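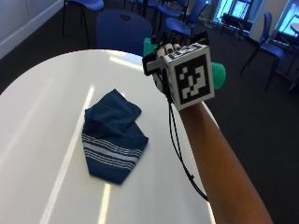 A folded dark blue cloth and the hand-worn sensor kit, with its marker cube on the back of the hand.

Grekach 3 is out, and it learns cloth folding from a person's hand

November 4, 2022

The small team behind Grekach, the open planning and control package for home and kitchen robots, has put out version 3, and it's the most fun release they've done so far. The big new piece is a module called Pullau that takes recordings of a person handling cloth and turns them into motions a robot arm can try.

Cloth has been a sore spot for Grekach users for a long time. A mug keeps its shape when you pick it up. A dish towel has a new shape every time you touch it, and the old planner wanted a full model of the object before it would move at all. Pullau drops that step. It follows the path of the hand using the square black-and-white marker on the kit, cuts the path into short pieces (reach, pinch, lift, lay down), and hands those to the planner one by one. After each piece the software looks at the cloth again and picks what to do next.

"We used to plan the whole fold and then watch it fall apart halfway," says Benedetta Gatti, who leads the perception work. "Now the arm checks in with itself all the time. The first time it caught a corner it had missed, I yelled so loud that Primo came in from the hallway."

Primo is Primo Mazza, who wrote most of the new path splitter. His part may be the one that other developers grab first, as it runs fine on its own and reads plain text logs. He's also rewritten the timing code, so marker tracking and arm control now share one clock. Anyone who fought with drift between the two in version 2 will be very happy to hear that!

The folding skill that ships with the release was trained on 100 recordings, all of them of small household cloths. The team then ran 105 folds on an arm to see how it did. Results are posted with the code, the bad runs included, and the bad runs are great reading. Striped fabric gave the corner finder a lot of grief early on: it kept taking the end of a stripe for the edge of the cloth. Gatti's fix is a second pass that looks at outline alone and ignores color, and the notes walk through it step by step.

There are limits. Folding works on one cloth at a time, lying on a flat surface, and a towel that's balled up has to be spread out by a person first. Shiny tabletops still cause trouble when the overhead lights are strong, so there's a new glare setting that you'll want to try before blaming your camera. Thick bath towels aren't supported yet.

Gustum, which builds software for restaurant kitchens, has been trying early builds. Adelmo Sala, an engineer there, says his group had the splitter running in an afternoon and is already using it for napkins.

A smaller update is planned for December. It should bring two-handed recordings and a viewer that shows the planned path on top of the recorded one, so you can see where they part ways. Raffaele Barbieri is looking after that one and wants bug reports on the splitter before then, with logs attached please. The full notes, the recordings and the install steps are all on the Grekach download page.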